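The Long Afterlife of the Office Fruit Bowl

Last updated: April

The fruit arrives at the Trurnitz building a little before nine in the morning, and by 9:20 the bananas are gone. What stays behind is pears. Pears sit in the second-floor kitchen the way unread magazines sit in a dentist's waiting room, admired by everyone and touched only to check on their condition.

Free fruit came into American offices on the same truck as standing desks and the word "wellness," and it has outlasted most of the other cargo. The meditation room at Trurnitz is now where they keep the broken chairs. The step contest ended after a man in billing was found to have clipped his counter to a dog. But the fruit keeps coming, paid for out of a budget line that reads, in full, "misc. morale."

Heather Farquharson inherited that line when she took over as office manager. Her first act was to look up what it cost. Her second was to keep a tally for a month.

"We ordered 1,323 pieces," she told me, turning a spiral notebook around so I could read it. "We threw out 917. I went back over it because I thought I'd added wrong."

She hadn't. The notebook has columns for apples, oranges, bananas, pears and a fifth one labeled "why," which covers a single experimental delivery of quinces.
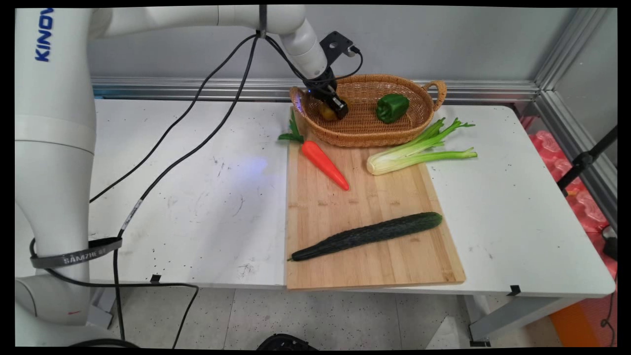 Bananas, Farquharson found, are treated as breakfast. Apples are treated as a plan. People carry them back to their desks with real purpose and set them next to the monitor, where they remain through several meetings and at least one change of heart. Oranges suffer from a problem of etiquette - peeling one in an open office is like opening an umbrella in an elevator. You can do it, but everybody will know.

The delivery company, Plollell, has heard all this before. Ruaridh Crichton has driven one of its routes long enough to guess a company's fortunes by its fruit. When business is good, he gets asked for berries. When it's bad, he gets asked whether the apples could be smaller.

"The first sign of layoffs is no grapes," he said, shutting the van door with his hip. "I don't tell them that."

There have been attempts to fix things. Brigitta Marti, who runs the design group upstairs, argued for fewer kinds of fruit, better ones, set out after lunch when people are bored. Rory Lennox, whose desk faces the kitchen, argued for doughnuts. A trial of Marti's system ran for 2 weeks and cut the waste nicely. A trial of Lennox's system ran for one morning and cut it to nothing, which he still brings up.

Farquharson went with Marti. She also started sending the leftovers home with anyone who cooks, and that is how Inese Rozīte in accounts came to make 13 jars of pear butter in her apartment kitchen. She brought them to the office and put them beside the toaster with a spoon and no note.

They were empty by the end of the next day. Two people asked her where she'd bought it. One wanted to know if it came in banana.

The pears, meanwhile, are still on order. Farquharson tried dropping them in the winter and got four complaints, all from people whose names appear nowhere in her notebook as having eaten one. They liked seeing them there, they said. So each delivery now includes six, and Rozīte takes them home in a tote bag when they start to give.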